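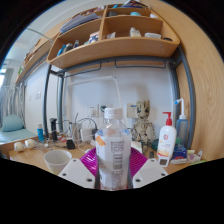 The desk and the curved shelves.

To the tenants of Clurnow House: the Office of Residence regrets to advise that Room 224 has been reported as longer than its lease.

Mr Gijs Prins, the tenant, first measured the room in March and found it to be 272 centimetres from door to window. On 14 April 2021 it was 644. He has asked whether his rent will rise. 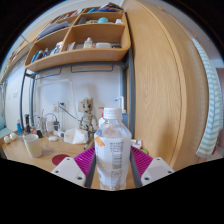 The Office replied that rent is set by the door, and the door had not changed. Ms Femke Bosman, Inspector, was sent to confirm the figure. She has since telephoned twice from the far end, where she reports a pleasant grey harbour, and has requested her coat - the heavier one.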